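Snack box day, again

Quick one tonight because I have to be up early and the kitchen is still half done.

So the snack box for the Fostamham trip. Same rule as in May – everything gets pulled out of the cupboard, everything goes on the table, and only what fits in the boxes comes along. Last time I skipped the table part and just shoved things in bags. We got there with crumbs. A bag of crumbs and one whole cookie, which Olesia ate.

Put the green checked cloth on first. It wrinkles like crazy and I don't iron it, sorry Mom. But crumbs show up on it and I can take the whole thing outside and shake it.

What I learned in May, in no order:

Long flat cookie boxes travel fine on their sides if something soft is next to them. Chips do not travel fine next to anything. Chips go on top or they go in somebody's lap.

Little wrapped candies – loose in a clear box with a lid. I used to leave them in the big bag and the big bag always rips, always down the side, and then its candy under the car seats until winter. A clear box also means people can see what's left and stop asking me.

Open stuff gets eaten tonight. Not folding it over, not clipping it. I own 2 clips and both are on the rice.

Do not decant the biscuits. I did that once and they went soft before we hit Sikodside. Leave them in there own box, tape the flap if its loose.

Budget was about 66 dollars for all of it, drinks too, and I went over becuase Vittoria texted from the store asking did we need the lemon ones. We did not. We have the lemon ones.

Also writing the names on the lids this year. Masking tape, fat marker. Nazar says that's too much. Nazar put a box of cookies under the cooler last year so he doesn't get a say.

Still to do: napkins, a trash bag for the wrappers (the thing we forget EVERY time), wet wipes, something salty that isn't chips. Maybe those seaweed things if the shop near Molefe still has them.

Anyway the table, cookies and biscuits out on the cloth:

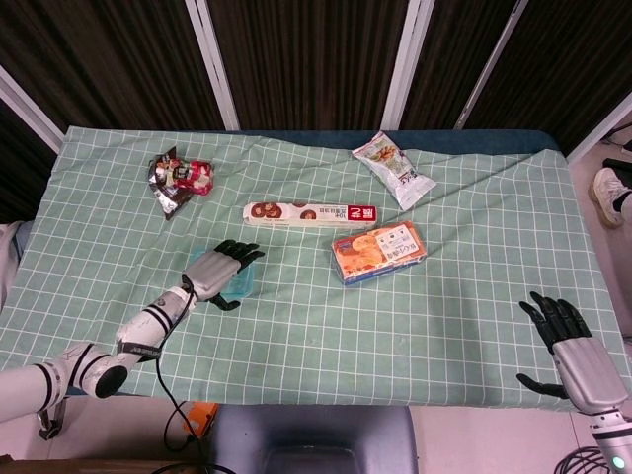
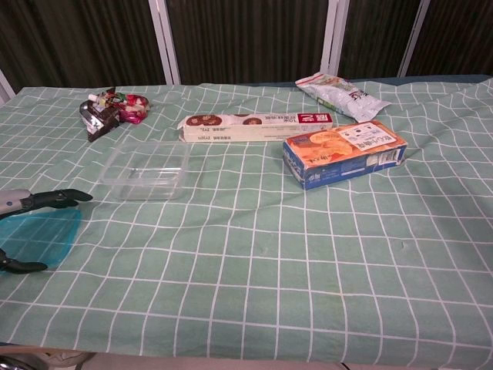 Ekaette Osagie
We do the clear box thing too but put a paper towel in the bottom, otherwise chocolate sweats and sticks to everything in a hot car. And freeze a couple of water bottles the night before, put them along one side. For salty try roasted chickpeas, they don't crush. Are you bringing the lemon ones after all? If not leave them with me, mine finished the last pack in 6 minutes.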